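Course: Working with Small Collections
Handout 4 — Sorting, housing and labeling small objects
Prepared by Triin Lapiņa

Please read this before the Saturday session. Sections 1 to 3 we discuss together, sections 4 and 5 you use at your table, and section 6 is the homework. Bring a soft pencil, because pens stay outside the room as always.

1. What we mean by "small objects"

In this course a small object is a thing that can be lost inside a closed hand. Buttons, beads, coins, thimbles, buckles, single keys, game pieces, pins, loose stones from jewelry, fishing weights. Many local museums own thousands of them and have cataloged very few. They came in jars, in envelopes, in the drawer of a sewing table that somebody donated for the sake of the table.

The practice set for this term is the Kivi collection. It is a button and notions collection that was put together by one family of tailors, and it came to us in September in two suitcases. We will work with 179 objects from it. Of these, 78 have an old paper tag with a number, and the rest have nothing. The old numbers belong to a shop list, which we have only in part. Do not treat them as museum numbers, but do not throw them away either. An old number is information, also when we can't read what it refers to.

2. Sorting before naming

The usual mistake of beginners is to start with identification. You take the first button, you want to know if it is horn or plastic, you open the reference book, and after one hour you have one button and a headache. Sorting should come first and it should be simple enough to do quickly.

We sort in two passes. In the first pass you look only at the form: how is this thing attached to something else? For buttons this gives sew-through (with holes), shank (with a loop at the back), and everything that is neither of the two. Rings, sliders and toggles go to the third group. In the second pass you divide each group by what you can say about the material without any test. "Metal," "shell," "probably wood" and "unknown" are all good answers. "Unknown" is a working category and you will use it a lot.

Please keep sets together. If five buttons are sewn to one card, the card is one unit with five parts. Do not cut the thread. If buttons are strung on a wire, the wire stays also, unless it is rusting into them, and in that case you call me first.

A word about size. Button sizes are traditionally given in lines, and you will meet this in the shop list. We measure in millimeters, across the widest point, and we put the line size in the notes field only if it is written on the card. Do not convert it yourself.

3. Housing

Housing means the container, the padding, and the arrangement of objects in the container. For small objects the arrangement matters most. Objects that touch each other will scratch, and some old plastics do worse than that. Cellulose nitrate, which was used for many imitation tortoiseshell and ivory pieces, gives off acid vapors when it breaks down. It attacks metal nearby and it attacks other plastics. The signs are a sharp smell, a sticky surface, fine cracks inside the material, or green corrosion on a metal part beside it. One such piece in a closed box can damage the whole box, so we separate suspected pieces at once and store them with some air exchange.

For everything else a box with divisions is the best solution for a small museum. A clear or lightly tinted box lets you check the contents without opening it, and every opening is a risk. What should you look at when you choose one? The plastic first. Polypropylene and polystyrene are both used widely, and polypropylene is preferred for long storage. PVC is not accepted. Then the dividers: if they can be moved, check that they reach the lid, otherwise a flat bead will travel to the neighbor compartment when the box is tilted. The latch should close with a light press. If you have to push hard, the box will jump when it opens, and you will be on the floor with a flashlight. 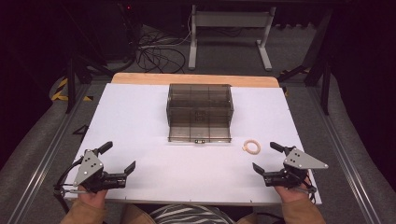
4. Working at the table

One tray, one box, one person. This is the rule, and it looks strict only until the first time two people mix their groups.

4.1 Put a pale, smooth work surface under everything. It should have no pattern and no gaps. A dark bead on a dark table is a lost bead.

4.2 Wash and dry your hands. For metal objects wear nitrile gloves. For shell, bone and wood clean hands are better, as you can feel what you hold.

4.3 Take out one object at a time and set it down near the middle of the surface, never at the side where your sleeve passes.

4.4 Look at the front, then the back, then the edge. On buttons the back tells more than the front: maker's marks, mold lines, tool traces, remains of thread. Use the loupe before you use the lamp. Raking light — light that comes low from one side — is good for worn marks.

4.5 Measure with the plastic calipers. The steel ones are for the demonstration table only.

4.6 Write the record line fully before you pick up the next object. If you are interrupted, finish the line first and answer after.

4.7 Return the object to its compartment and close the lid. Also when you go only for coffee.

5. The record line

Each object gets one line on the sheet, with these fields in this order:

Temporary number
Old number, if any (copy exactly, with dots and strokes)
Form
Material (with "probably" if you are not sure)
Widest measure in mm
Color, in plain words
Marks
Condition
Compartment
Notes

An example of a good line:

K-31 / old no. none / shank / metal, probably brass / 22 / yellow-brown with dark spots / back: "Orkevine" in a circle / shank bent, stable / B4 / thread remains in shank, blue

And of a weak line:

K-31 / - / button / brass / medium / brassy / yes / OK / box / nice

The second writer probably saw the same things as the first one. But a reader in ten years can't do anything with "yes" and "OK."

About the marks: in the Kivi objects you will find two names again and again, Orkevine and Grullitz. Orkevine made metal shanks for uniforms. Grullitz was a wholesaler, not a maker, so a Grullitz card tells us where the family bought the goods and nothing about who produced them. Students mix this every year. In the record, the name goes under "marks" if it is on the object and under "notes" if it is on the card.

6. Homework

Read the chapter on early plastics in the Cludness reader and write down the questions that you have. Then take ten small things from your own home, sort them in two passes as in section 2, and make a record line for each. They may be very ordinary. Bring the sheet only; please leave the objects at home.

If you are missing the blank sheets, there are copies on the shelf by the door, under the gloves.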